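Plullton students teach a robot hand to do the washing, or part of it

A sixth-form robotics club in Plullton has spent most of this year, and £2,753, on getting a robot hand to pick up household goods. The club will enter the Brerier Challenge in December, where teams are asked to show a machine doing a domestic job from start to finish.

The job chosen is a load of laundry. So far the students have concentrated on the first step, which is taking hold of the detergent. Opening the machine, measuring out a dose and pressing the button are all down for later in the term.

The club says its software has now been through 1,639 practice grips. It has not said how many of them ended with the bottle on the floor, and a request for the figure was met with a promise to look it up. The entry form describes the project as "a step towards independent living for all", a large claim for a hand that cannot yet unscrew a cap.

Some of what has been done is plainly hard work. Detergent bottles are smooth, awkwardly shaped and change weight as they empty, and the students have had to write their own routine for deciding how firmly to squeeze. They meet after lessons and have built up a folder of test results that would shame a few small companies.

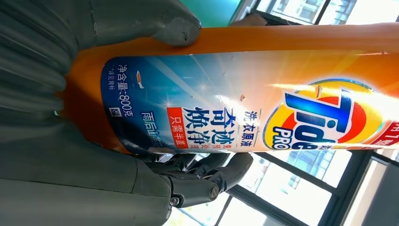 Jolien Van Beek thinks the club should be judged on that folder and that the talk of helping people at home ought to be dropped. Picking up a bottle is a good school project, she said, but a person who struggles with the washing usually struggles with the wet sheets, and she has yet to see a team at this level try those.

Lovely Malabanan, who runs the club, accepts that the wording on the form was "a bit keen". She wants 2,000 grips logged before the team travels to Graltbridge, and says the cap will be tackled next.

Entry to the challenge costs £200. The rules allow a team to skip any stage of its chosen job and still be placed, so a full wash may not be needed.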